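Dastgate voter contact software, version 16

Dastgate is a canvassing and voter file tool sold to local and state campaigns. We ran it from April through the end of a county council race in Gultusthorpe, on 16 tablets and two office laptops. Import of the county file took 40 minutes and dropped no records. 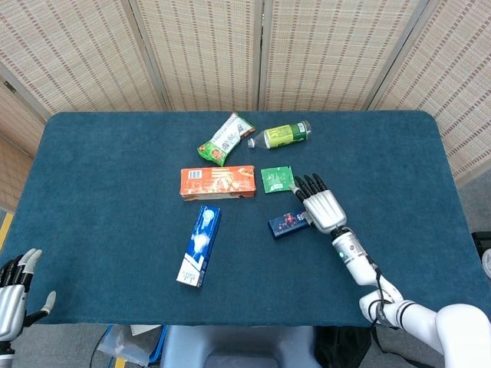 Kumudini Dewan | Campaign Tools

Walk lists are the strong point. The turf cutter keeps both sides of a street together and splits apartment buildings by floor. Lists of up to 900 doors load offline. Above that, the map lags and pins go missing until the app is restarted.

Sync is weaker. If two canvassers mark the same voter, the later entry overwrites the earlier one with no warning. Mollah, which we used last cycle, holds both for review. Dastgate's support desk confirmed the behavior and offered no date for a fix.

Reports export to CSV only. Early vote returns have to be matched by hand if the county leaves out the voter ID.

Price is $70 per month per office, with no contract. Suitable for a single district. Statewide campaigns should look at Lendlow first.

Last updated: December 2018

Related
Mollah phone bank module: review
Lendlow for statewide races
Reading a county voter file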